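Strawberry jam, the slow way

So it's May, the berries are finally in at the Trondgate market, and I have jam on the brain again! My friend Despina Grecu got me into it years ago (she makes enough to feed all of Tilport) and I've been fiddling with her method ever since. I bought 3000 grams of fruit on Thursday, which is a silly amount for one small kitchen, but I'd do it again.

My big change this year is leaving the hulled berries in sugar overnight. They slump down and give up a lovely pink syrup, and you barely need to stir the next morning.
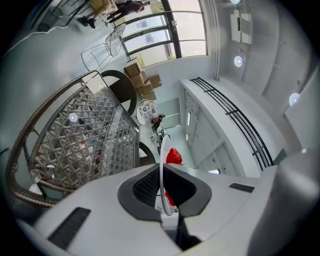 Sugar, lemon and a little patience

I use 200 grams of sugar for every 300 of fruit, plus the juice of a fat lemon. Cook it in small batches, in your widest pan, and keep the heat up once the sugar has melted. Mine set fine last time without any pectin, though Preben thinks it was runny (he ate it on pancakes for a week, so I'm not too worried).

Skim the foam at the end and put it on toast while you're still in your apron. A few of you wrote in after my last jam post, so I'll get to the one I was asked most.
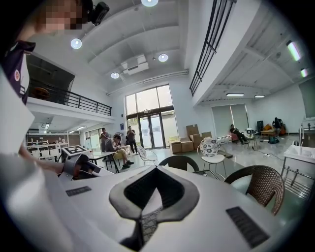
Can I use frozen strawberries?

Frozen ones work well. Tip them into the sugar straight from the bag, let them thaw in the fridge, and squeeze in a bit more lemon.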